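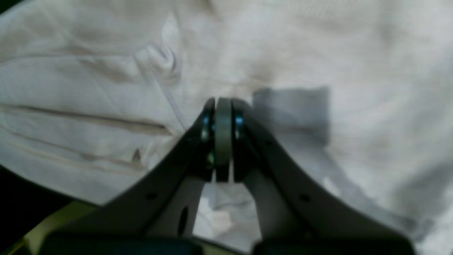 FINGER TRIALS: WHAT WE GOT FOR OUR MONEY

Members will remember that in November we agreed to try the padded fingers from Gouveia against the plain printed ones we already had. The sales sheet says they handle "any household textile" and are good for 3,000 cycles before the pads need changing. We have not run 3,000 cycles of anything. We ran 30 grasps per finger set on cloth, and I would ask people to keep that number in mind before repeating what they hear at the coffee machine.

Cloth is where sales sheets go to be tested. A block sits where you put it. A shirt has a top layer, a bottom layer and a fold you didn't plan on, and a gripper that closes nicely on the bench can come up holding two layers or none. Jaime Quintela set a plain rule for the trials: one layer, held through the lift, or it doesn't count. The supplier's own demo clip shows a folded towel, picked up by the fold. I don't consider that a grasp of anything.

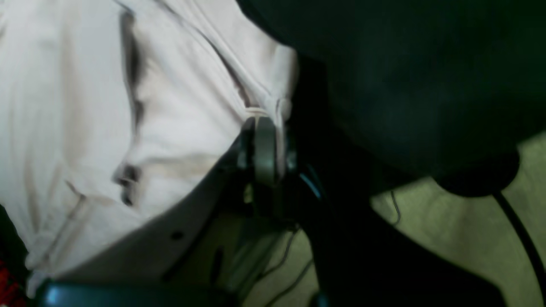 The other half of the argument was about the wrist cameras. Kiltutine recommends theirs for close work and charges accordingly. My complaint is the same as last year – the closer you get, the more of the view is gripper. Straps and seams are easy enough to find from a distance, but at the moment of closing you are judging by whatever shows past the fingers. Dark backgrounds don't help, and neither does poor light. Jaime thinks a lamp would fix most of it. Maybe so, but then the lamp should be in the price.

For two-arm work we kept the task simple: take a shirt at both ends and hold it without dragging the cloth underneath.

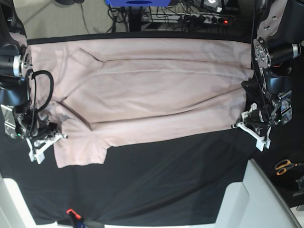 Pink T-shirt on the black cloth, held at both ends by the white printed fingers.

The Hikau controller did the two-arm runs and I have fewer complaints there than I expected. It was slow to set up, and the manual has 44 pages on networking and 4 on force limits, which seems backward to me. Once running, it did what it was told.

Fast moves are another matter. The wrist view smears, and anyone hoping to check a grasp from the video will be guessing.
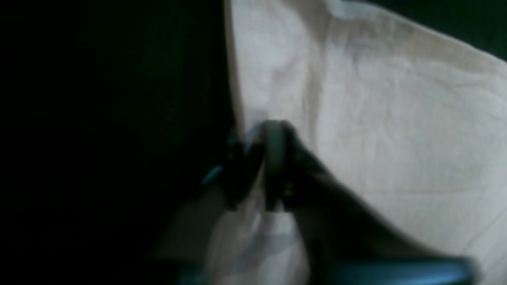

Wrist view of a pinch on pale fabric, with motion blur under the finger pad.

Prurkwood has offered us a loan of its softer pads. I have asked for them without the demo clip. Until they have been through the same 30 grasps, I'd hold off on ordering anything, and that includes the lamp.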